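Part-Time Bedtime Reader, Audio Stories for Children
Huramari Recordings
Freelance, evenings, starting in July

Huramari makes audio stories for children between 4 and 7 who have been told it is time to sleep and disagree. We have a catalog of 228 stories, a small recording room with a door that mostly shuts, and a need for two new readers before the summer batch.

The work is reading out loud, slowly, to a microphone. People hear this and think of their lovely speaking voice. We have met many lovely speaking voices. Most of them get faster on page three and by page five are doing a pirate. We would like someone who can read a paragraph about a sleepy badger and leave the badger alone.

What you would do

Record up to four stories a week, each 20 minutes long when finished. Sessions run from 6 p.m. until the story is done or the upstairs neighbor starts on his drums. You will work with Wulan Osman, who edits the recordings and can hear you thinking about dinner. Scripts come from Suleiman Nwankwo a few days ahead. Please read them before you arrive. He can tell, and he sulks.

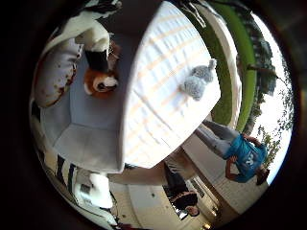 Do I need acting experience?
Acting experience is fine but we don't ask for it. Our longest-serving reader, Barbara Pawłowska, came to us from a county tax office, and her reading of "The Moon Files an Extension" is still the one parents write to us about. Several say they have never heard the ending.

What we're looking for

A steady voice that can stay steady through the word "snuffled" eleven times. Clear American English. Patience with retakes, including the ones caused by your own stomach. Quiet clothes (a nylon jacket sounds like a forest fire). A second language is welcome, and we pay extra for stories recorded in Indonesian or Polish.

What we offer

A flat fee per finished story, paid at the end of the month in which you record it. Tea, which is good. Cookies, which you may eat after recording and at no other time. Your name in the credits, spoken very softly at the end, when your audience has gone.

How to apply

Send us a recording of yourself reading any two pages of any children's book, on whatever phone you own. No music, please, and no rain sounds. Add a few lines about who you are and which evenings you can work. We don't need a headshot. Juwita Tuhumury listens to every recording, usually in bed, and if she has to start yours over in the morning you will be getting a call.

Questions about pay or scheduling go to Hidayah Rondonuwu at the front desk, afternoons only.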